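2.3 Sample storage and handling

Water samples were drawn from 15 household wells near Losero in April. Tubes were kept upright in steel racks until they were read, and each well kept the same row throughout. Over 112 tubes were filled; 4 leaked in transit and were left out of the analysis.

Figure 2. Stainless steel tube rack with two perforated plates.

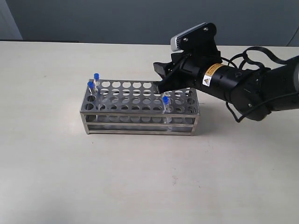

2.4 Nitrate readings

Nitrate was read with test strips against a printed color chart. Two readers worked separately, and where they disagreed the higher value was kept — this affected 11 tubes, mostly from the shallow wells on the east side. Strips were read on a pale, matte tabletop.
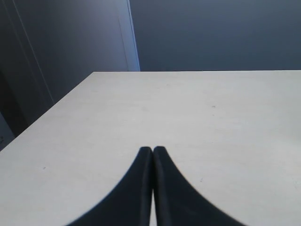
Rural Water Group, Department of Soil and Water Studies
Corresponding authors: Melina Pappas, Vega Carretero

Well depth was taken from the owners' records. Three owners had no record, and for those wells we used the depth given by the driller, Omerović. We did not correct for rainfall in the week before sampling.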